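Home Fiction Essays Back Issues Submit About

The Understudy Soup

November

By the Tilero fiction desk

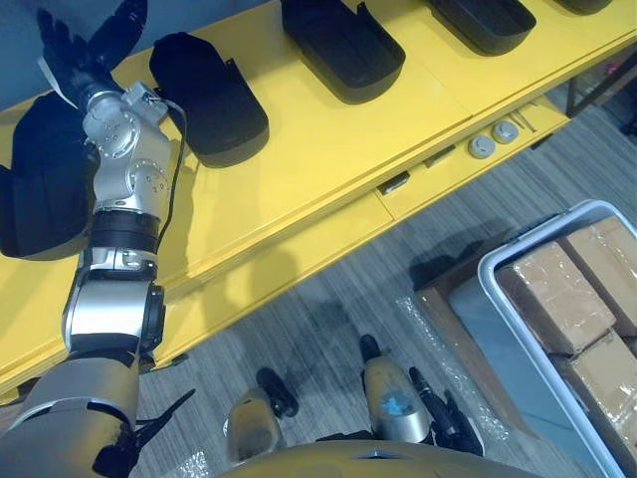 Our neighbor across the landing told us that a soup contest was a fine way to lose friends, and that she had lost two that way before she turned thirty and missed only one of them. My wife thanked her and signed us up anyway.

The contest was held every fall in the town of Mundari, where we had moved in the spring with a great many boxes and a theory about fresh air. First prize was a ham. Second prize was a smaller ham. There was no third prize, but there was a third place, and the name of whoever won it was read aloud in the square through a bad loudspeaker, so that people in the hills could hear it too.

"We don't need a ham," I said.

"We need to be people who have been here," my wife said. "There's a difference between people who live in a place and people who once lost a ham in it."

I had no answer to that, so I peeled the onions.

The recipe came from her grandmother, who had left it on the back of a gas bill. It called for beans, a bone, and "the green thing." My wife remembered the green thing clearly as something her grandmother cut with scissors. She did not remember what it looked like before the scissors. We tried parsley. We tried the tops of leeks. We tried a weed from behind the Kontogiannis bakery, and spent the evening looking it up to see whether we should go to the hospital.

By the week of the contest we had made the soup 15 times and no longer liked each other very much. I had started eating lunch in the car.

Then the pot burned. I would like to say it burned while we were both out, but I was sitting beside it doing the crossword. The beans went black at the bottom and the smell moved through the building floor by floor, like a landlord. It was six in the evening. The judging was at eight.

The neighbor knocked. She had a saucepan in her hands with a dish towel tied over the lid.

"It's only lentil," she said. "I made it for myself. I don't care for contests."

"We can't enter your soup," I said.

"Of course we can't," said my wife, taking the saucepan.

We carried it down to the square between us. On the entry card, where it asked for the name of the soup, my wife wrote "Grandmother's," and when I looked at her she said that the woman upstairs had four grandchildren and it was nobody's business whose.

The judges were two bakers and the man who drove the Onar bus. They tasted everything with the same spoon, which they wiped on the same cloth. The bus driver took a mouthful of ours, stopped, and took another. He asked what was in it. My wife said it was a family secret, and for once she was telling the truth, though it was the wrong family.

We came second.

The smaller ham was more than we had expected in the way of a ham. I held it against my chest on the walk home and several people nodded at me who had never nodded before. One of them asked if we were the ones from the third floor, with the smell.

The neighbor was waiting on the landing in her slippers. She had heard the whole thing through the loudspeaker with her window open.

"Second," she said. "To whom?"

We told her. She closed her eyes for a while.

"That's the one I don't miss," she said, and went in to get the knife.

Related stories

The Last Bus to Onar
A Short History of My Uncle's Teeth
What the Plumber Left
Two Rooms and a Goat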